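Flultari: The Hostley Tapes (Stalov, 8-LP box set with download)

Limited to 1000 numbered copies. Catalogue number STV 1258.
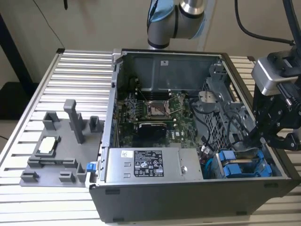 Flultari made two albums that most people who like them already own, and a third that never got further than a test pressing. The Hostley Tapes puts the third one out at last, along with the demos, the radio sessions and a full concert from the Nkosi Hall. It comes on heavy black vinyl, with a card in the box giving a code for the whole lot as high-resolution files. I listened both ways over the past few weeks. The files are large, and everything has played without trouble since. The download page itself is slow and the code is printed in very small grey type.

The lost album is called Salt Road and takes up the first two records. It was recorded at Hostley over one wet April, with Kamrul Ekanayake producing, and the story in the booklet is that the label of the time heard it, asked for a single and didn't get one. Listening now you can see both sides. There isn't a single on it. The opener runs for nine minutes and the singing doesn't start until after the third. But it is a better record than the second album, which had singles and not much else, and it holds together from start to finish in a way that one never did.

Nosipho Oosthuizen's voice is the main reason to buy this. On the two released albums she was often double-tracked and pushed back behind the guitars. Here she is dry and close, and you can hear her breathing before the lines. "Lantern Money" is the one I keep going back to. It has her, Annatjie Le Roux's upright piano and a bass that comes in late and slightly flat. Someone might have fixed the bass in a modern mix and I'm glad it was left alone. "The Weighing Room" is nearly as good. "Cousins" I could live without, and it is placed in the middle of side three where you can't easily skip it.

Bit-na So did the new transfers and the mastering. The tapes were in mixed condition, according to the notes, with two reels needing to be baked. You can tell which songs came from those reels if you listen on headphones, as the top end is a bit soft and there is a dropout on the left side near the end of "Harbour Wages". Elsewhere the sound is very good. The drums have weight and the quiet parts are quiet. It has not been made loud for the sake of it. I compared the two songs that came out years ago on a compilation, and the new versions are clearer and sit at a lower level, so you will need to turn the volume up.

The demos fill records three and four. I expected to play these once. Some of them I have, and there are four goes at "Lantern Money" in a row, which is a lot even for me. The best are the piano sketches by Le Roux, recorded at home with a door shutting in one of them. Two are for songs the band never finished. They are short and I would happily have had more of those and fewer run-throughs with the full group.

Record five is the radio sessions. These have been passed around by fans for years in poor copies, and it's good to have them from the proper source. The second session is the stronger one. The band had been touring and they play everything a notch faster. The announcer has been kept in, talking over the first bars of "Cousins", and I think that was the right decision.

Records six to eight are the Nkosi Hall concert. It is complete, including the tuning and a long gap where an amplifier was being seen to. On vinyl you are changing sides in the middle of the set, and on side eleven the applause fades down and then back up again on side twelve, which breaks the mood. The files play straight through and this is the one part of the set where I would choose them every time. The performance is very strong until the last three numbers, when Oosthuizen is plainly losing her voice. She says so from the stage. The crowd sings the final chorus for her.

The booklet is 84 pages, square, with a stitched spine that lies flat. Nobuhle Modise wrote the main essay and it's the best thing on the band I have read. She talked to everybody who was in the room at Hostley, including the tape operator, and she doesn't take sides over the split. There are lyrics for Salt Road but not for the unreleased demos, and I would have liked those. The track credits are at the back in a table and are easy to use. There is one mistake that I found: the bass player on "The Weighing Room" is given as Ekanayake in the credits and as someone else in the essay.

The box is sturdy. The lid is a tight fit and on my copy it took a bit of working loose. The inner sleeves are poly-lined paper. The outer sleeves are plain card with the titles printed on the spine only, so you have to read them carefully to find the record you want. Record four had a light scuff on arrival which doesn't sound. Record seven has a slight warp that my arm copes with. I wrote to Stalov about it and they replied the next morning and offered a replacement disc, though I haven't sent for it.

It is expensive. If you only want Salt Road, the label says a separate two-record version will follow, without the booklet, and that will be enough for most people. If you already have the two albums and have put up with bad copies of the sessions, the full set is worth it for the first five records and the essay. I'd call the concert a good extra and not a reason to buy.

Sound: very good, with a few tape faults.
Pressing: mostly quiet, one warp in eight.
Booklet: excellent.
Download: complete, slow to fetch. Files are tagged properly but the artwork is missing from the demos.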